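Surtitles drifting out of sync when the orchestra pit cue feed is delayed

Asked by Mitali Mondal in Stage Technology, 4 replies hidden

We run surtitles for a small opera company in a house with 1,225 seats. The operator sits in the rear booth and takes the conductor from a video monitor. Since the venue changed its video distribution in May, titles land nearly 2 beats late in fast recitative. The title software is Jatosier and the projector is the same one as last season. Cue list for Act I is 41 slides. Is the delay in the monitor feed or in the projector, and how do I measure it?

Answer from Kerubo Barasa
Accepted

Measure the two paths separately. Run a metronome with a flashing light in front of the pit camera. Film the light and the booth monitor together on a phone at a high frame rate, then count frames between the flash and its copy on the monitor. Repeat with a key press in the booth and the projected title. Add the two results.

If the monitor path is the larger one, ask the venue for a direct analog or SDI run from the pit camera that bypasses the network encoder. If it is the projector, turn off keystone correction and any frame smoothing.

Also check the fade time in Jatosier. The default fade is applied before the text is readable, and it counts toward what the audience perceives as lateness.

Answer from Yi-an Wang

same problem at our place, we just had the operator follow the score and go early. works ok unless the tenor skips something 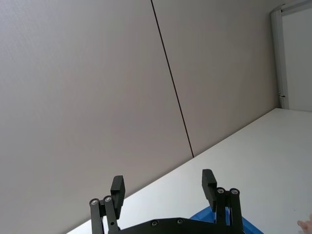 Answer from Afroza Ekanayake

Agree with measuring first. Note that some encoders add buffer after a restart, so test after the system has been power cycled, then again at the half.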